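June, 3:15 pm. Kelosano packing bench

Went through the blue cartons again this afternoon with the bottles from the Nandodberg order. Tall carton, top flaps off, bottle goes in base first by the neck. Sheet on the table needs changing, it has reddish-brown stains.
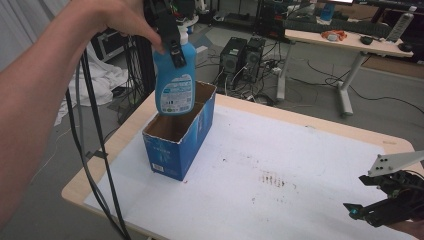
The note back from Kruger was that the flaps should stay on until the carton style is settled, and could we please log the label side too. Fine. From lot 508 on, label faces front.

Still to do: 3 cartons with flaps on, then write up for Firier.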